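Okthorpe's snow line will be answered by a person again

The town of Okthorpe will go back to having a human being pick up the phone when residents call to ask whether their street is going to be plowed, the council decided in October, ending a two-year trial of a recorded menu that offered callers nine options and, by most accounts, very little snow removal.

The menu was supplied by Palto, a call-handling firm, and replaced a part-time clerk named Aleksi Hyvönen, who had answered the line since before the town had a second plow. Under the old system, a caller rang, Hyvönen said "Which street?" and the conversation was usually over in under a minute. Under the new one, a caller was thanked for calling, thanked for waiting, and invited to say the name of the street slowly and clearly. The system did well with Main. It did less well with Tuominen Road, which it heard as "two men in a road" and passed along to the police.

Records released with the council agenda show that 237 calls were sent to the wrong department last winter. Most went to parks and recreation, where staff learned to keep a copy of the plow schedule taped beside the phone. A few went to a dentist.

"I don't want to be hard on it," said council member Aarne Hämäläinen, who voted for the menu and then voted to get rid of it. "It was very polite. It was polite to my mother for 20 minutes."

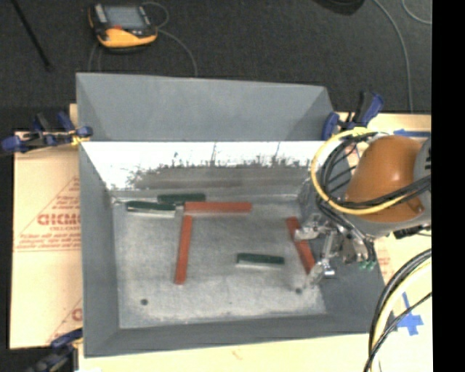

Hämäläinen had argued at the time that the menu would save the town money, and on paper it did. The yearly bill came in $3,000 below what the town had been paying Hyvönen. The paper did not include the overtime for the parks staff, or the replacement mailbox for a couple on Eltska Lane, whose street was plowed on both sides, twice, after they pressed 4 to report that it had already been plowed.

The couple got their mailbox in April. They would like it noted that the new one is smaller.

Hyvönen, who has spent the past two winters selling cross-country skis out of his garage, said he would come back on the same hours as before, 5 a.m. to 11 a.m. on snow days, provided he could have his old chair. The town is looking for the chair. It was last seen in the records room, and the records room has a new lock, and the key to the new lock can be requested through the phone menu until the contract runs out.

Palto has offered to leave its greeting in place free of charge, so that callers would hear a short welcome before being put through. The council talked this over for most of an hour, longer than it spent on the road salt budget, and turned it down by a single vote.

The number for the snow line stays the same. Residents on Tuominen Road who received a visit from an officer last winter and still have questions about it should call the front desk at the police station before noon.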